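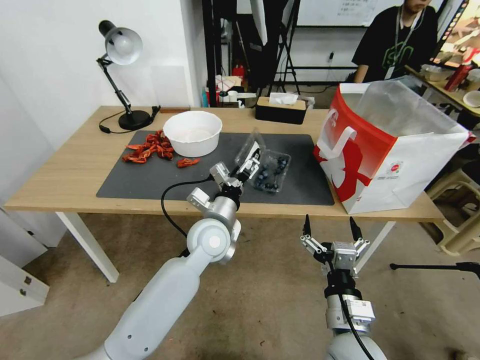

The Second Life of the Canned Reply

Support teams write them in a hurry and keep them for years. What happens when someone finally reads the whole library?

The reply that started the cleanup at Cader was about a fax number. A customer had written in to ask where to send a signed form, and an agent picked a saved reply from the menu, filled in the customer's name and hit send. The reply gave a fax number that had been disconnected two office moves ago. The customer wrote back to say so. The agent, who was new, asked in the team channel what the right answer was, and it came out that the company had been taking those forms through a web page for a long time. The page had its own saved reply. It was further down the same menu, under a name that started with the letter Z so that it would not get mixed up with the old one.

Cader sells scheduling software to small clinics and physical therapy offices. Its support desk has 14 people, most of them in Harneck, and it runs on a helpdesk product called Dravix. When the fax number reply turned up, the desk's lead pulled a list of every saved reply in the system. There were 700.

Most helpdesk tools have some version of this feature. They call it a macro, a snippet, a template, a quick response or a canned reply, and it does the same thing under every name. An agent opens a ticket, picks a block of text from a list, and the text drops into the answer box with the customer's name and ticket number already in place. Some versions can also change the ticket's status, add a tag or move it to another queue. For a desk that answers the same handful of questions all day, it is the difference between going home on time and not.

The trouble is that making a saved reply takes one click and removing one takes a decision. An agent who writes a good answer saves it. Another agent likes it but would rather say "Hi" than "Hello," so there is a second copy. A product change comes along and somebody writes a new version but leaves the old one in place, in case some customers are still on the old plan. Then the plan is retired. The reply stays.

At Cader, the library had been through one change of helpdesk already. Before Dravix the company used a shared mailbox with a folder of drafts, and when the move was made, the drafts were imported in bulk. Many still had notes to the sender inside them, such as "check with billing first" in capital letters. A few of those notes had gone out to customers over the years.

Reading the list

The first thing the desk did was sort the replies by last use. Dravix records the month a reply was last inserted into a ticket, though the column is hidden unless an administrator turns it on. Most of the library had not been touched in over a year. The replies that carried the daily load, the ones that turned up in ticket after ticket, came to 40.

It would have been easy to delete everything else, and a few people on the desk wanted to. The lead held off. Some replies are used rarely for good reason. A reply about exporting patient records after a clinic closes may sit unused for a long stretch, and on the day it is needed it has to be right, and the agent who needs it has probably never handled the case before. Sorting by last use shows which replies are popular. It says very little about which are important.

So the desk read them. Each agent was given a share and a spreadsheet with four columns: keep, fix, merge, remove. The work was done in the slow part of the afternoon, between 2 and the end of the shift. It took most of a spring.

What they found will be familiar to anyone who has worked in support. There were links to help pages that had been renamed. There were screenshots of a menu with a button that had since moved to the other side. Several replies promised an answer within one business day, others promised two, and one promised "a few hours," which no one could remember ever being the policy. There was a holiday greeting. There were apologies for an outage, with a blank where the date should go.

There was also a good deal of careful writing. One reply walked a clinic manager through moving a whole day of appointments when a therapist called in sick, and it did so in short numbered steps that did not assume the reader knew where anything was. It was better than the official help page on the same subject. The desk ended up sending it to the person who kept the help pages, and it replaced what was there.
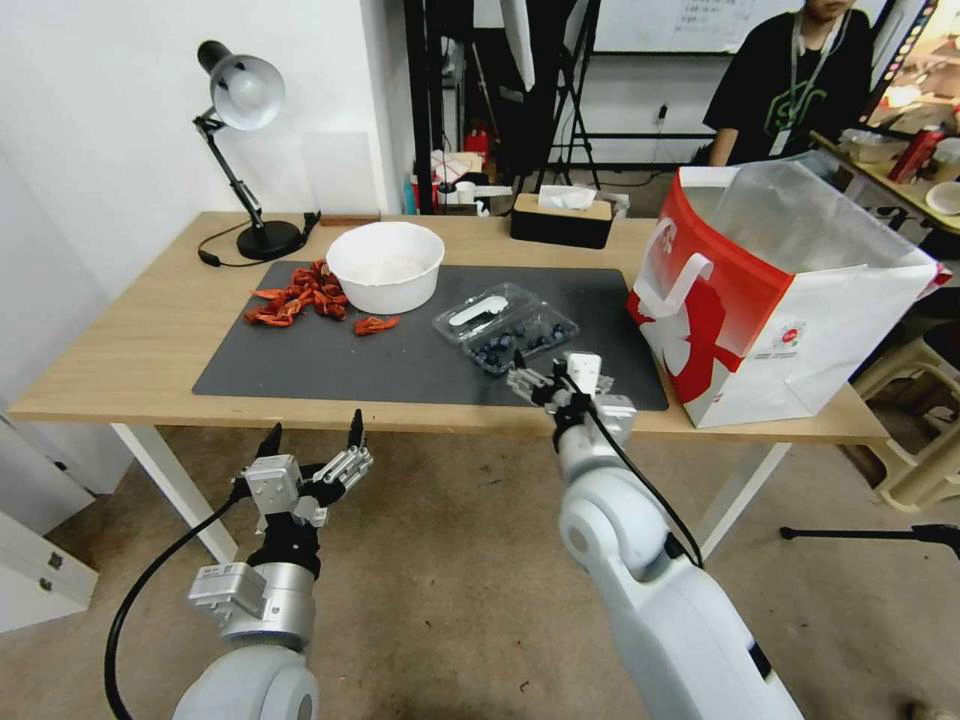
Blueberries and an empty white bowl.

The tone problem

Wrong facts are the easy part to fix. The harder part is how replies sound when they are read by someone who has a problem and has already explained it once.

Customers are quick to spot saved text. The clue is usually in the opening. "Thank you for reaching out to us" tells a reader that the message began before anyone looked at the question. So does an answer that covers three possible causes when the customer has already ruled out two of them. Cader sends a one-question survey when a ticket is closed, and in the comment box, people who gave a low score often wrote some form of the same sentence: you didn't read what I wrote. In many of those tickets the answer was correct.

The desk tried a few fixes. The first was to ask agents to edit every saved reply before sending. This worked for a week or so and then the queue got long and it stopped. The second was to add a blank line at the top of each reply with a prompt in brackets telling the agent to write a sentence about the customer's own case. Some of those brackets went out too.

The fix that stuck was to take the openings and closings out of the saved replies altogether. What remains is the middle: the steps, the link, the policy. An agent who inserts one gets a block of text that plainly can't be sent alone. It has no greeting and no sign-off, so the agent has to write them, and in writing them has to look at the ticket. Dravix will fill in a greeting automatically, and the desk turned that off.

It costs time. Handling times went up a little in the first month and came most of the way back down. Low scores with the "didn't read" comment became less common, though the lead is careful about claiming too much from that. The product also had a quiet summer, and a desk with fewer tickets writes better answers whatever its templates look like.

A different answer at Enriquez

Not every team comes out in the same place. Enriquez, which supplies parts and repair manuals for commercial laundry machines, runs a smaller desk on the same software and went the other way. Its replies are complete from top to bottom and agents are asked not to change them without a reason.

The difference lies in who is asking. Enriquez mostly hears from repair technicians, often by phone keyboard from a basement, and they want a part number and a torque setting. A warm opening is in their way. The company also has to be sure that a safety instruction goes out word for word, and an agent who trims a sentence to sound friendlier could trim the wrong one. There the library is treated like the manuals themselves. A reply has an owner and a review month, and when the month comes and the reply has not been reviewed, it drops out of the menu until it has.

That last rule is the one other teams tend to ask about. It sounds harsh, and in the first year it caused some bad mornings when a needed reply had vanished. Enriquez kept it anyway. An agent who can't find a reply asks a question. An agent who finds an old one sends it.

Cader considered a review month and decided on something looser. Any agent can flag a reply from inside a ticket, and a flagged reply shows a small warning to whoever picks it next. Flags are cleared at the end of each week by whoever is on the late shift. There was some discussion about whether a flag should block the reply completely. For now it doesn't.

Naming things

One piece of the cleanup got more argument than all the rest, and it was the names. A saved reply is only useful if it can be found in the time it takes to type a few letters. At Cader the old names were a mix of product terms, ticket tags, inside jokes and the initials of people who had left. An agent searching for "refund" would miss the reply called "money back (NEW use this)."

The desk settled on starting each name with the word a customer would use. A clinic doesn't write in about "calendar sync token expiry." It writes in to say that its appointments aren't showing up, so that reply is now called "Appointments not showing - reconnect calendar." The names are longer than anyone likes and they get chopped off in the menu on a small laptop screen. Agents who had been there for years complained that they could no longer find anything, and for a couple of weeks that was true.

New hires did not complain. They also stopped asking quite so many questions in the team channel, and a few of the senior agents have said they miss those questions, which were often how they learned that something had changed.

The fax number reply was removed on the first day of the cleanup. The web form reply kept its place and lost its Z. In July a customer asked whether forms could still be faxed, and an agent wrote the answer by hand, then saved it.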